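Workshop Tips: Recording Pick-and-Place Examples at Home

Wipe the tabletop before each session. Crumbs and dust show up in the recordings and the model will learn from them too.

Use objects that differ in shape and feel. A hard block and a soft toy make a good pair, and a wide bowl is an easy first target.

Move everything a few inches between takes. In our Gindeck set, the first 474 examples all started from the same layout, and the arm missed as soon as the bowl was shifted. We threw them out and kept 1959 from the later sessions.

Keep fumbled grasps that recover. Delete the ones where you bumped the table.

Clean clear plastic edging with a damp microfiber cloth. Paper towels scratch it.

Name each folder by task and start time, such as "bowl 9 am," and back up before lunch.

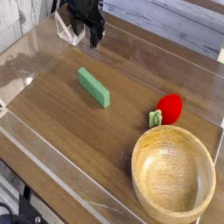

Strawberry and bowl task, with the green block also on the table.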